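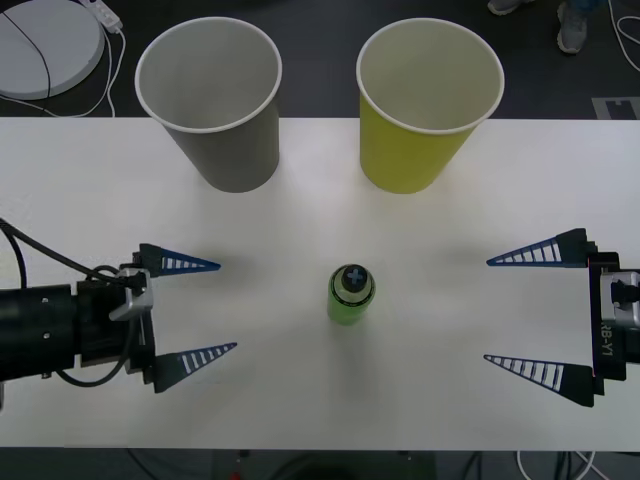 Two paper cups and a little green bottle on a white table.

Get More Out of Saved Searches in Himisent

I love a good workshop shortcut, and saved searches are my favorite one this year! If you buy used tools, lumber or shop furniture through the Himisent app, you're probably typing the same words over and over. Set it up once and you can go back to sanding.

Start broad. Type "bench vise" and leave the brand out, then look at what comes up before you add any filters. Sellers spell things in the wildest ways -- I found a lovely drill press under "dril pres" -- so save a misspelled version too.

Set your price ceiling a little high. If I want to spend 600 on a table saw, I still let the search run past that, as plenty of sellers drop the price after a weekend.

Name your searches by project. "Garage shelves" means a lot more to me in June than "search 3" ever will. The free account holds 8 of them, so clear out the finished ones when you wrap up a job.

Switch alerts to the daily digest. Mine comes in on my phone with breakfast and I can get through the whole thing before the coffee is gone. Keep instant alerts for the one thing you really, really want (for me it's a Berrada hand plane, still looking).

Check on Friday evening. People clean out their garages on the weekend and a lot of them post the night before!

One more: if the same listing keeps popping up, press and hold on it and tap Hide. It stays hidden in all your searches, including the shared ones.

Next up: labeling small parts drawers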